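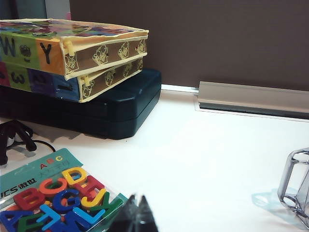 Sunday visit to the Wornance robot club

We went to the open day of the robot club in Vistlow, which meets above the Heler sports hall. The doors opened at 2 and we stayed until the soup was finished.

The club has two groups. The younger one builds small cars that follow a line. The older one works with an arm and has a project called Đàm, and this was what I had come to see. The arm must pick up a thing from a white table and put it down at another place. For practice they use what a family has at home: toy boxes with bright squares and cartoon figures, a bag of foam letters, a clear plastic container, something like a cup, with thick sides. Each student chooses one thing and writes the steps for it.

I asked which is the most difficult. Two students said the clear container, and one said the letters, but only when they stay in their bag. They explained it patiently and let my daughter press the stop button - she was very proud of this.

The programme promised a competition between the groups, but it was moved to May. I found this a pity.

Membership costs 100 for the year and the club has 5 free places in the younger group. They are also saving for a second arm, which costs 900. Parking is behind the hall.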